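The Desk at the Back of Patrício

The desk sits under a wooden bookshelf, and everyone who passes it leaves something to drink on it. 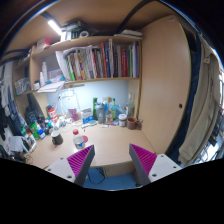 Gianni Fabbri disputes that it counts as a desk at all. In his view a desk is a place where work gets done, and he has eaten too many lunches at this one to go along with the title. Ewan Lennox, who had the sorry job of being asked about it for an hour, prefers to call it "the bar."

Lennox runs the small repair shop, Patrício, and he bought the desk 15 years ago for $4. "The seller wanted it out of his hallway," he says. "I think he would have taken a sandwich."

The plan was paperwork. Paperwork lasted until October of that first year, when somebody set down a mug and went home. There is a brown mug in the back corner now, with a cup-like thing beside it, and a dark gray one on the left that Lennox regards as a newcomer. The bottles came later – a green one with a slender neck, a tall clear one, a gray shaker from a fitness phase he declines to discuss.

"People ask what's in the jar," he says, meaning the one with the white lid. "I say it's dark. That's as far as I've gone into it."

He is firmer on the subject of clearing up. Guido Zanetti, who shares the rent, once spent a whole evening putting everything in a box marked 824, after the street number. By 10 the next morning the box was empty and the desk was full. Zanetti has not offered again.

"Guido thinks a clear surface helps you think," Lennox says. "I watched him sit at it. He thought about where his cup was."

The middle of the desk does stay bare, and so does the right side of it, up to the bottles. Lennox calls this the landing strip. Bills get opened there, and then they go on the shelf, where he can forget them properly.

I asked whether he would ever replace the thing. He looked at the bottle with the red cap for a while.

"With what?" he said. "I'd only have to carry all that over."

Contact Patrício | © Letuteck Pages | Back to top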